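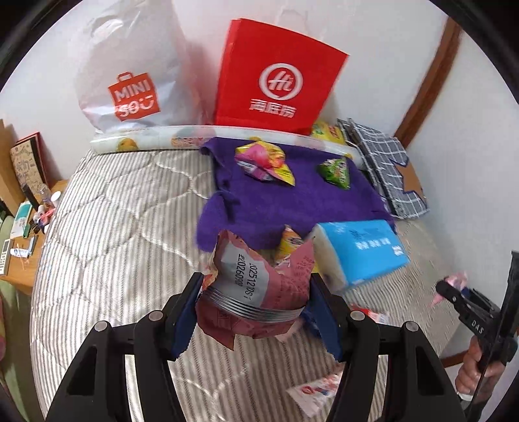
Fußballtrikots waschen und Schuhe pflegen: was sich bei uns bewährt hat

Lesezeit: 3 Minuten

Wer am Wochenende am Spielfeldrand steht, kennt den Moment am Sonntagabend, wenn die Sporttasche aufgeht und einem der halbe Strafraum entgegenkommt. Ich wasche seit vielen Jahren die Trikots einer kleinen Hobbymannschaft, dazu unsere eigenen Sachen, und habe dabei so ziemlich jeden Fehler gemacht, den man machen kann (der eingelaufene Torwartpullover hängt heute noch im Keller).

Zuerst die Grasflecken, die sind am hartnäckigsten. Bitte nicht gleich mit heißem Wasser drangehen! Ich feuchte die Stelle kalt an, gebe etwas Gallseife darauf und reibe sie mit den Fingern ein. Dann darf das Trikot liegen, während ich mir einen Tee koche – eine gute halbe Stunde ist schön, länger schadet auch nicht. Trockenen Schlamm bürste ich vorher draußen ab. Feuchten Schlamm lasse ich erst trocknen, sonst schmiert man ihn nur noch tiefer ins Gewebe.

Gewaschen wird auf links, bei 30 Grad und mit höchstens 800 Umdrehungen, damit Rückennummern und Vereinswappen heil bleiben. Weichspüler lasse ich ganz weg, der setzt sich in die Fasern, und dann klebt das Trikot beim nächsten Spiel am Rücken. Riecht etwas trotzdem noch streng, kommt es über Nacht in kaltes Wasser mit einem Schuss hellem Essig. In den Trockner gehört bedrucktes Zeug bei mir nie, auf der Leine ist es ohnehin schnell fertig, im Juni oft schon bis zum Mittagessen.
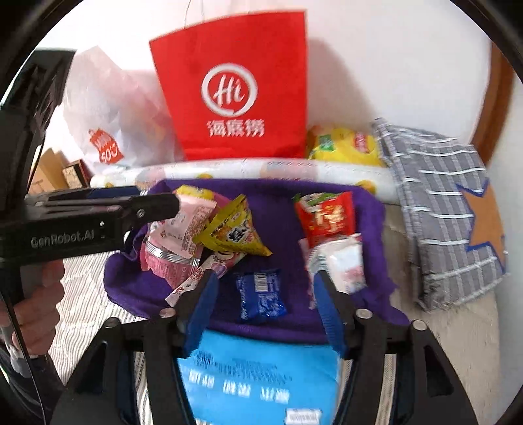
Kann man Stutzen zusammen mit den Trikots waschen?

Farblich passende Stutzen dürfen gern mit in die Trommel, wenn sie vorher ausgeschüttelt und umgekrempelt sind. Neue rote oder dunkelblaue Stutzen wasche ich die ersten Male lieber allein.

Schienbeinschoner werden ja gern vergessen, dabei sitzt dort der meiste Geruch. Lauwarmes Wasser, ein Tropfen Spülmittel, eine alte Zahnbürste, danach an der Luft trocknen lassen. Den Bezug vom Knöchelschutz kann man oft abnehmen und mitwaschen.

Und die Schuhe, Größe 44 in unserem Fall und jeden Sonntag schwer wie Blei: Sohlen gegeneinander ausklopfen, die Reste zwischen den Stollen mit einem Holzstäbchen herauskratzen und das Obermaterial feucht abwischen. Einlegesohlen heraus, Zeitungspapier hinein, und nach ein paar Stunden das Papier einmal wechseln. Auf die Heizung bitte nicht, davon wird Leder brüchig und der Kleber gibt nach. Lederschuhe bekommen bei mir alle paar Wochen ein wenig Fett, ganz dünn mit einem alten Lappen aufgetragen, auch an den Nähten.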